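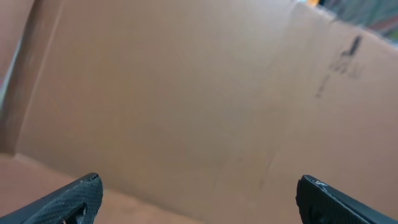 Sandra Lockwood rang before breakfast to tell me the seed labeling petition had gone past 3000, and would I please stop fretting about it. Past 3000! When I went to bed we were sitting well short and I had made my peace with that. The final count tonight is 3476, and 405 of those are from Cikthorpe alone, where we only had the one table outside the feed store.

So the county board will have to hear us in November. All we want is for packets and sacks to say if the seed has been treated, and with what, in letters a person can read without a magnifying glass. I've been gardening most of my life and I still can't tell from half of them.

Spent the afternoon at the Haslam library printing 50 more flyers – the green paper ran out, so the last few are yellow and look better. A woman at the next table read one upside down and asked for a stack to take over to Rundell. I gave her all the yellow ones.

Still have to write my two minutes for the hearing. I've got the first line and it's a good one, I think. Beans are up by the fence, too. Calling Sandra back at eight.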